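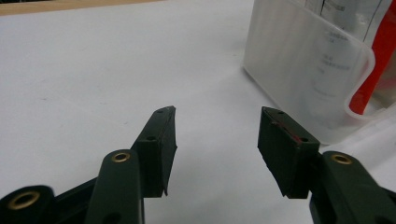 Drencombe loop clockwise or the other way?
Posted in: Routes and Day Rides

saddlebagsam
Friday, August 1, 2025
Hi all, long time reader, first real post. My wife and I are doing a week in Drencombe next month and I want to ride the full loop out past Jirkham and back along the lake. It's 85 kilometers if you include the spur to the old abbey, which I'd like to, as I'm told you can walk right up into the bell tower now. Everything I've read sends you clockwise. But looking at the profile, that puts the long climb after lunch, and I know what I'm like after lunch. Has anyone done it the other way? We're on touring bikes, no motors, medium fit on a good day.

gravelaunt
Clockwise. You get the lake on your side of the road the whole way home and you don't have to cross traffic at the overlooks. The climb out of Jirkham isn't bad at all, it's 400 meters up in total but spread out so nicely that you hardly notice. We did it with panniers and stopped for plums halfway!

tubeless_in_tulsa
"Hardly notice" is doing a lot of work there. I noticed. My knees noticed. The last bit before the chapel is properly steep and in full sun in the afternoon, there is not one tree. If OP is going next month I'd go counterclockwise, start early, and be over the top by the time the bakery in Jirkham opens its second batch.

gravelaunt
We must have gone up different hills, lol. Did you take the signed bike route or stay on the main road? The signed one turns off left after the bridge and goes through the orchards.

tubeless_in_tulsa
Main road. I never saw a sign. OK, that might explain it.

saddlebagsam
Is the orchard road paved? My wife will do a bit of gravel but she will also tell me about it for the rest of the evening.

pedalpusher_dot
Paved since last December, at least as far as the second farm. After that it's hard packed dirt for 5 or 6 minutes of riding and then you're back on asphalt. We were on 32 mm tires and it was fine. I wouldn't want to do it after heavy rain though, it's that reddish clay that packs up under your fenders.

One thing on the direction question – the abbey spur is much nicer as a morning stop. They shut the gate over lunch and don't open it again until late, and going clockwise we got there right as the lady was locking up. We ate our sandwiches on the wall and never got in. So that's one vote for counterclockwise from me, even though I agree the lake is better the other way.

gravelaunt
Or just start earlier and go clockwise? I don't see why you'd give up the best stretch of the whole ride for a bell tower. You can swim at the end too, there's a little stony beach just before you come back into Drencombe with steps down and a place to lean the bikes. Getting in that water with 80-something k in your legs is the best thing about the day.

tubeless_in_tulsa
You pass the same beach going the other way, you just get to it first. Early swim, cold water, wakes you right up.

gravelaunt
Early swim and then wet shorts on a saddle all day. No thank you.

norbertsbell
Where are people staying? I ask because if you're at the Isilero end of the lake it changes things. We had a room in Isilero and joined the loop there, so the climb came in the middle whichever way we went. Took the ferry back with the bikes on the last day, which was lovely (bikes go on the front deck, bring your own strap).

saddlebagsam
We're right in Drencombe, up behind the church. Does the ferry take bikes on every crossing?

norbertsbell
Not the small boat. Ask at the kiosk the day before. They told us the wrong time, but they were very nice about it.

pedalpusher_dot
Also, fill your bottles in Jirkham whatever you decide. The fountain marked at the Orakzai overlook was dry when we went by, and there's nothing else until you're down at the lake. The view up there is terrific though, give yourselves time for it.

saddlebagsam
Thanks everybody, this is great. I showed my wife the thread and she's on gravelaunt's side because of the swim, so clockwise it is, with the orchard road and an early alarm. If we miss the abbey we'll drive up there on the rest day. Will bring a strap just in case.

tubeless_in_tulsa
Fair enough. Take a hat for the chapel bit if you miss the turn.

gravelaunt
Left after the bridge!! And the plum stand takes cash only.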